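Kitting Area Working Group
Minutes of the meeting held 2022-09-13
Perkden building, yellow shelving bay

Present: the regular group, plus Cao (by phone, from the Weton site)
Apologies: none received

1. Minutes of the last meeting

Approved with one correction. Under item 4, "blue shelving" should read "yellow shelving." We have never had blue shelving, although two people said they would quite like some.

2. Parts on the yellow units

Great progress here, and everyone was pleased. The long black molded parts now have the top tier to themselves, and the small stuff has moved to the tier below: round pucks toward the back, square blocks in their own little grid in front of them. The grid was tried on a whim and it is lovely to work from. You can tell with one glance whether a block is missing!

The bin with the cardboard box inside it now stands right beside the unit, raised on a second flat box, and molded parts can be set on top of the box while the tier is being sorted.
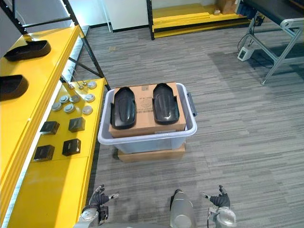
Cao asked whether a flat cardboard box is going to hold up as a base through the winter, and said Weton had gone over to low wooden stands in January and would not go back. The group liked this very much. Weton will send the drawing.

Action: get the stand drawing from Weton and price up 4 of them.

3. Floor space and lighting

The walkway was measured again after the units were shifted. It is a real improvement, and carts from the Ullero delivery can now get through without anyone having to back out and start over. The floor was also swept properly under the shelving for the first time since the move, and thanks were recorded for that.

There was a longer talk about the lights. The glossy yellow finish is cheerful and wipes down in no time, but it bounces the overhead light straight back up, and black parts on a shiny shelf can be hard to read at certain angles. Turning the unit a little was suggested. Matte shelf liner was suggested too, and got the warmer response.

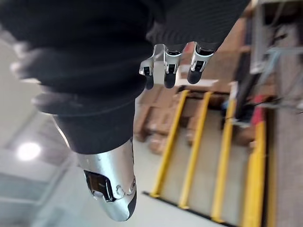

Yellow bars over the light grey floor, ceiling light at lower left.

Action: buy one roll of matte liner and try it on half of the top tier for 7 working days.

4. Tray handling

We agreed that trays should lie flat on the top tier with the open side up. The raised rims are easy to take hold of that way, and a quick look inside tells you if something small has been left behind. Shapes differ, so trays are not to be nested even when they seem to fit.

Space between trays came up next. Leaving a good gap makes 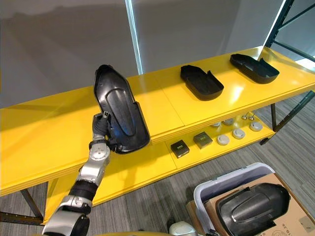 picking one up so much nicer, and it keeps the rims from rubbing. The group was happy to give up a little shelf room for this. The order for new trays (482 pieces, through Ullero) stays as it is, and will be split into 3 deliveries so the bay doesn't fill up overnight.

Action: confirm delivery split with Ullero.

5. Bins and boxes

Boxes that fit inside a bin should stay in the bin. They travel better, they stack better, and the bay looks terrific for it. Labels to face the walkway where possible. Weton would like to copy the whole arrangement, which we took as a compliment.

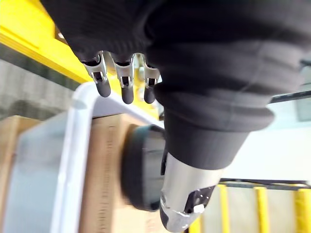
Cardboard box and white-rimmed bin, with a dark round piece in front of the box.

Action: write up the bin layout on one page and send to Weton.

6. Any other business

The broom needs a hook. Agreed at once.

Next meeting: same place, after the liner trial. Please bring your own chair if you sat on the step stool this time.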